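I bought the Fellard play bakery set at the start of October, after a good deal of dithering, and it has lived in our front room ever since, so I feel I can speak about it with a little authority now. It was my neighbor Hanna Palamarchuk who put me on to it. Her two had been running a pretend coffee shop on the stairs for weeks (I was charged for a donut every time I dropped off the mail!) and I came home wanting one for my granddaughter, who is 3 and very serious about snacks.

Let me start with the donut, as that's what she went for first and what she still goes for every single morning. It's a sweet little thing, an orangey-brown base with pink icing on top and a proper hole in the middle, and it has a bit of a shine to it that makes it look fresh from the bakery. I did wonder whether she'd be sad there were no sprinkles, but she has never once brought it up. Small hands manage it well, and when it gets sticky I wipe it over with a damp cloth and it comes up fine. 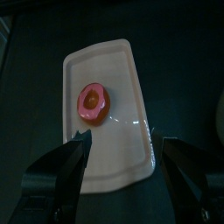

I hadn't given the tray a thought when I ordered, and it has ended up being my favorite part. It's plain white plastic, nice and smooth, with rounded corners and a raised rim all the way around, so when the donut is being carried to a customer at speed it has a fair chance of arriving. We've used it for beads, for crayons, and once for my reading glasses, which were served to me with a napkin. The white does show felt-tip marks, I will say that, and one purple squiggle took me two goes with dish soap.

Now for my grumbles, and they're small ones. The box is far bigger than it needs to be, and the lid split along one side the second time we opened it, so everything now lives in an old cookie tin. I'd also have liked a second tray. When my friend Kausar brings her grandson over there is only the one, and you can imagine how that goes — we've had to bring in a saucer from the kitchen, and whoever gets the saucer is not happy.

Would I buy it again? Yes, I would, and I've already got my eye on one for my niece's little boy. If you have a child who likes to feed people, I think you'll get a lot of afternoons out of it. Just be ready to eat a great many pretend donuts, and to say thank you nicely for each one.

Posted 7th October by Marietjie Lekota

958 shares · 2 comments

Contact us | © Gastley Toy Reviews | Back to top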